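Ordale 90 – Métier à tisser pliant à quatre cadres

Accueil > Métiers > Métiers à cadres > Ordale 90

Fabricant : Atelier Pitach
Largeur de tissage : 90 cm
Prix : 859 €, navette et crochet à passer compris

Il y a des métiers qu'on achète parce qu'ils tiennent dans l'appartement, et d'autres parce qu'on a envie de s'y asseoir tous les soirs. L'Ordale 90 réussit à être les deux, et c'est pour cela qu'il a pris la place d'honneur dans notre salle de démonstration ! Il est arrivé chez nous en novembre, nous l'avons ourdi le soir même avec un reste de coton bleu, et à 23 heures il y avait déjà un torchon presque entier dessus (un peu de travers sur les premiers rangs, mais la faute en revient à la tisserande).

C'est un métier à contremarche, à quatre cadres et six pédales, en hêtre massif huilé. La contremarche donne une foule nette en haut comme en bas, même sur une chaîne de lin bien tendue, et vous pouvez passer d'une toile à un sergé déséquilibré sans que les cadres se mettent à flotter. Pour un métier qui se replie contre un mur, c'est assez rare.

Ce qui change par rapport à l'ancien modèle

L'ancien Ordale avait beaucoup d'amoureux et deux défauts connus : un frein d'ensouple arrière qui lâchait par à-coups, et des chevilles de pédales qu'il fallait aller chercher à quatre pattes. Urho Suominen, qui dessine les métiers Pitach, a repris le frein de zéro. C'est maintenant un câble d'acier enroulé sur un tambour, avec un ressort réglable et une commande ramenée à l'avant. On avance la chaîne sans se lever. Pour qui tisse de longues pièces, le confort est immense.

Les attaches de pédales sont passées au cordon tressé avec chevilles fendues. On enfonce, on tire, c'est bloqué. Changer tout l'attachage pour essayer une autre armure prend le temps de laisser infuser un thé, et je dois dire que depuis, je change beaucoup plus souvent d'armure.

Le battant est suspendu par le haut, à trois hauteurs possibles. Il est un peu plus lourd que le précédent et cela s'entend : un coup mat, rond, qui serre bien la trame. Si vous tissez surtout des étoffes aérées, mohair ou laine peu tordue, retenez-le de la main et travaillez sur la position haute.
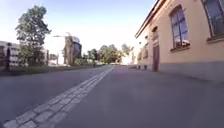 Peut-on laisser la chaîne en place quand on replie le métier ?
Tout à fait, c'est même prévu pour. Bloquez les deux freins, avancez le battant contre la poitrinière, glissez les deux tiges de maintien dans les cadres et repliez l'arrière lentement. La chaîne se détend, puis reprend sa tension en quelques crans quand on rouvre. Avec du lin sec, humidifiez très légèrement les fils de bord avant de recommencer à tisser.

Caractéristiques

Type : contremarche
Cadres : 4, extensibles à 8 avec le kit d'extension
Pédales : 6, extensibles à 10
Lisses : 715 lisses Texsolv fournies
Peigne : inox, 40/10, longueur 90 cm
Bois : hêtre massif, finition à l'huile dure
Ensouples : octogonales, avec rochets en acier
Pliable : oui, avec ou sans chaîne
Banc : non compris

Pour les lisses, le nombre fourni suffit largement pour des torchons, des écharpes, des plaids et la plupart des lins de table. Si vous comptez monter du 16/2 en pleine largeur, prévoyez deux sachets supplémentaires et comptez vos lisses cadre par cadre AVANT de passer en lisses. L'oubli se découvre toujours au milieu du troisième cadre.

Avec quels fils ?

Nous l'avons essayé avec à peu près tout ce qui traînait sur les étagères. Le coton 8/2 y est un bonheur, en toile ou en nid d'abeille. Le lin 16/1 passe bien si l'on encolle un peu la chaîne. La laine Bamollow en deux fils, avec son côté gonflant, donne des plaids magnifiques après foulage – montez-la large, à quatre fils au centimètre, et ne vous inquiétez pas de l'aspect de filet à la tombée de métier, tout se referme au lavage.

Delia Barrientos y tisse depuis cet hiver ses lirettes en bandes de draps anciens. C'est sans doute l'usage le plus rude qu'on puisse imposer à un métier pliant, et elle ne lui reproche qu'une chose : il avance d'un cheveu sur le parquet ciré quand on bat très fort. Les patins en caoutchouc (vendus à part, références en bas de page) règlent la question. Pour des tapis en pleine largeur, tous les jours, un métier lourd à bâti fixe restera malgré tout un meilleur choix, et nous préférons vous le dire.

Montage

Le métier voyage en deux colis et se monte avec la clé fournie et un maillet en caoutchouc. Prenez votre matinée, faites de la place au sol, et montez les deux flancs à plat avant de les relever. À deux, c'est bien plus agréable, surtout au moment de poser l'ensouple arrière. Ne serrez rien à fond avant d'avoir vérifié l'équerrage en mesurant les deux diagonales. La notice est en français, avec de grands schémas très clairs, et le passage sur le réglage des contremarches a été entièrement réécrit par Zulema Bustos, à qui l'on doit aussi le petit carnet d'armures glissé dans le colis.

Le bois travaille un peu la première saison. Resserrez les boulons des flancs après un mois d'usage, puis une fois par an. Un chiffon et un peu d'huile dure sur la poitrinière, là où le tissu frotte, et c'est à peu près tout l'entretien demandé.

Options et accessoires

Kit d'extension quatre cadres et quatre pédales
Banc Ordale réglable, assise inclinable
Ensouple sectionnelle
Patins antiglisse, le jeu de quatre
Peignes 30/10, 50/10 et 60/10
Templet en bois Arabzadeh, 60 à 100 cm
Ourdissoir mural, longueur de chaîne jusqu'à 10 m

Le templet Arabzadeh mérite un mot : ses dents sont fines et serrées, elles marquent très peu les lisières, et il est assez plat pour qu'on oublie de le déplacer (à surveiller, donc). Sur les lins de table en pleine largeur, je ne m'en passe plus.

Vos avis

Lautaro Farías : « J'hésitais avec un métier de table à huit cadres. Aucun regret, les pédales changent tout, on prend un vrai rythme. Premier plaid terminé, le deuxième est ourdi. »

Elis Powell : « Très beau métier, silencieux. J'ai dû retendre deux cordons de contremarche au bout d'une semaine. J'aurais aimé un crochet pour suspendre le peigne. »

Livraison et essai

Les métiers sont préparés à la commande et expédiés par transporteur, sur rendez-vous. Le seuil de franco de port est fixé à 180 €, la livraison de l'Ordale 90 est donc offerte en France métropolitaine, au pied de l'immeuble. Pour une livraison à l'étage, demandez-nous un devis en précisant la largeur de l'escalier.

Un exemplaire est monté en permanence dans notre salle, ourdi en coton, et vous pouvez venir l'essayer sur rendez-vous. Apportez vos chaussons ou une paire de chaussettes épaisses : les pédales se sentent beaucoup mieux sans chaussures.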